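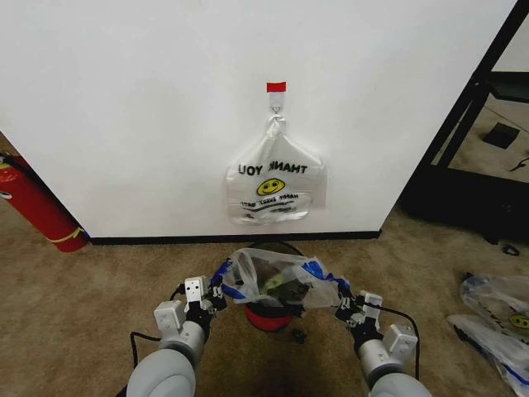 **¿Cuándo empieza a cobrarse la bolsa de plástico en los comercios de Farkstead?**

A partir de enero, en todos los establecimientos con más de 80 metros cuadrados de superficie de venta. Los más pequeños tendrán un año más de plazo.

**Farkstead, 2 de diciembre de 2021.** El ayuntamiento de Farkstead aprobó anoche la ordenanza que obliga a cobrar las bolsas de plástico ligeras en caja. El texto salió adelante tras casi tres horas de debate, con dos enmiendas incorporadas a última hora y una tercera, sobre los puestos del mercado ambulante, aplazada hasta la próxima sesión.

La medida afecta a las bolsas con asas que se entregan al pagar. Quedan fuera las de sección, sin asas, que se usan para fruta, pescado o pan a granel, y también las de farmacia cuando contienen medicamentos con receta. El precio mínimo será de cinco céntimos por unidad y tendrá que figurar en una línea aparte del tique. El comercio podrá fijar un precio más alto, pero no regalarlas ni descontarlas del total de la compra.

Según el informe que acompaña a la ordenanza, en el municipio hay 3963 licencias de actividad comercial en vigor. De ellas, 900 corresponden a locales que superan el límite de superficie y que, por tanto, deberán cumplir desde el primer día. El resto entrará en la segunda fase, salvo los negocios sin venta al público, que no están obligados a nada.

Las sanciones van desde el apercibimiento por escrito, para la primera infracción, hasta una multa máxima de 1000 euros en caso de reincidencia. La inspección dependerá del departamento de consumo, que no contratará personal nuevo para esta tarea. Durante las seis primeras semanas las visitas serán solo informativas.

La cadena de supermercados Skivar, con cuatro tiendas en el término municipal, ha comunicado que retirará las bolsas de un solo uso en todas ellas y que ofrecerá únicamente modelos reutilizables de rafia y de papel. La empresa ya hizo el cambio en la vecina Gerberg la primavera pasada. Los almacenes Stan, en cambio, mantendrán la bolsa de plástico - con cargo al cliente - mientras les queden existencias.

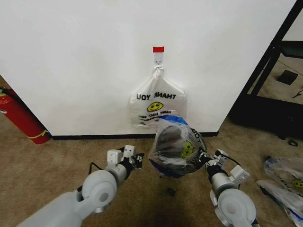 *Foto: Redacción Farkstead*

Entre los pequeños comerciantes hay opiniones divididas. La asociación de tiendas del centro pidió durante el periodo de alegaciones que la norma se aplicara a todos a la vez, con el argumento de que dos calendarios distintos confundirán a la clientela. Las tiendas de alimentación de los barrios del este defendían lo contrario y solicitaron dieciocho meses de margen para agotar los pedidos ya pagados. El pleno se quedó en doce.

Otra de las quejas tiene que ver con las cajas registradoras. Muchos equipos antiguos no permiten añadir un concepto separado sin pasar por el servicio técnico, y el coste corre por cuenta del negocio. La ordenanza admite como solución provisional que el importe se anote a mano en el tique, siempre que lleve el sello del establecimiento.

El dinero recaudado por las bolsas se lo queda el comercio y no tiene carácter de tasa municipal. En el primer borrador se planteaba destinar una parte a la limpieza de las orillas del río, pero los servicios jurídicos desaconsejaron la fórmula y se eliminó en comisión.

El servicio de recogida recuerda que las bolsas limpias y vacías van al contenedor amarillo. Las que se usan para tirar restos de comida deben ir al de resto, junto con su contenido. En la planta de Gerberg, adonde llegan los residuos de ambos municipios, el plástico fino se enreda en los ejes de la cinta y obliga a detener la línea varias veces por turno.

Los carteles informativos para colocar junto a la caja pueden recogerse en la oficina de consumo, en la planta baja del ayuntamiento, de lunes a viernes por la mañana. Hay versión en tamaño folio y en media cuartilla. Las dudas sobre la superficie computable de cada local se atienden en la misma ventanilla, presentando copia de la licencia.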